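May 31, 2018. Wudum cell, handover rules between the two arms

Bottle work again, Sprite bottle, second arm holding, first arm's gripper open underneath. 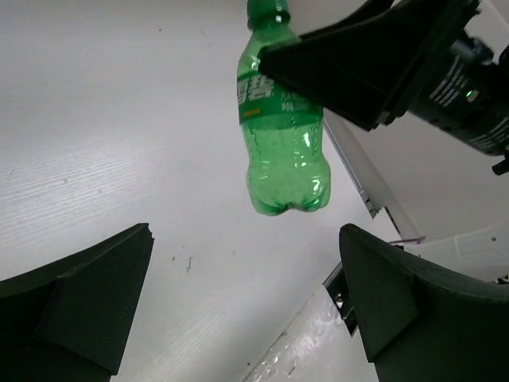 Natsumi Honda wants the holding arm to keep its grip until the receiving side has reported contact on both fingers for 400 ms, and she would put that in the written procedure so it doesn't live only in the script. Agreed. The November draft just says "after contact", and Brirnberg and Villa each read that their own way.

Wording for now:

Receiver closes at low speed. Giver holds still, no wrist moves. Giver opens only after the 400 ms. If contact drops, the timer goes back to zero. After 3 failed tries, stop both arms and call someone over.

Hands stay off the table while either arm is enabled, also for picking up fluff.

Still open: grip force limit for soft plastic. Ask Flekanus which value they log.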